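Are Clundanside really going to sack another manager?

Posted September 19, 2022

We've had 3 managers in 14 months and now the Jolevthorpe paper says the board is looking again after 2 losses. Is there anything to this or is it the usual noise? I've had a season ticket for over ten years and I'm tired of starting over every November.

Storno

I'd take it with a lot of salt. That paper says the same thing after every loss. The real trouble is the midfield - no one tracks back, and a new man in a suit won't fix that. Attendance on Saturdays tells you more than the rumors do. It was 1662 for the last home game, and plenty had left by the hour mark.

Ogundipe

sack him, cant be worse

touchline_gray

Depends who they'd hire. The last search dragged on and they ended up with a guy who played five at the back at home. I don't trust them to do better this time.

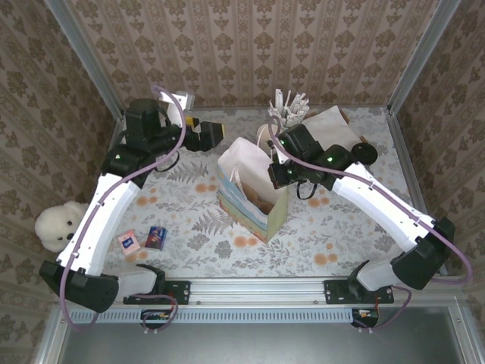 Storno came back to say the board has never once explained what it wants from a manager, so why would the next one last any longer?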